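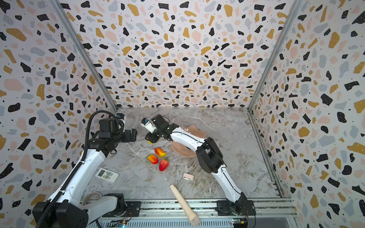 Our project asked how the surface under and behind small household objects affects how easily people can find them. We started from a complaint everyone in the group had made at home, that the remote is always the thing that goes missing. White remotes on pale counters seemed to be the worst case, so we built the test around one. The wallpaper has a white ground with flecks of black, mustard yellow, pale pink and light gray, and the floor is a light gray marble look with white and beige veins. Against that floor the red strawberry and the red-and-yellow mangoes stand out at once, while the white air-conditioner remote has only its gray buttons and small display window to set it apart. The wavy-edged plate is a tan-pink close to some of the warmer tones in the room, and we expected it to fall in between.

Choosing the surfaces

Struan Chisholm picked the wallpaper from the Delorme sample book in September. We had first wanted a plain white wall, but he argued that few kitchens have one and that a busy pattern would be a harder test. The floor covering is a Gunda sheet in the marble finish. For comparison we used a second sheet from the same range in flat dark green.

Method

People taking part looked at a photo of an arrangement on a laptop and clicked on the object named at the top of the page. The objects were the same each time, but we moved them between photos. We timed each click from the moment the photo appeared. Hacer Toprak wrote the page and kept the results sheet. After throwing out clicks that landed on the wrong object we had 446 timed answers to work with.

Results

The strawberry was found fastest on both floors. The mangoes were close behind it. The remote was slowest on the marble floor and took about 2 times as long to find there as on the green one. When the remote lay at an angle people found it a little sooner than when it was lined up with the wall, which we had not planned to measure and cannot say much about. The plate gave mixed results. Its size probably helped.

Problems

The lighting changed between our first 3 sessions and the later ones, and we did not notice until we compared the photos side by side. We kept those answers in but marked them in the sheet. Most of the people we tested were other students in our building, so the ages are very close together.

What we would change

We would add a dark remote and a white plate, so that color and shape could be separated. Hacer would also like to repeat the test with the wallpaper laid on the floor.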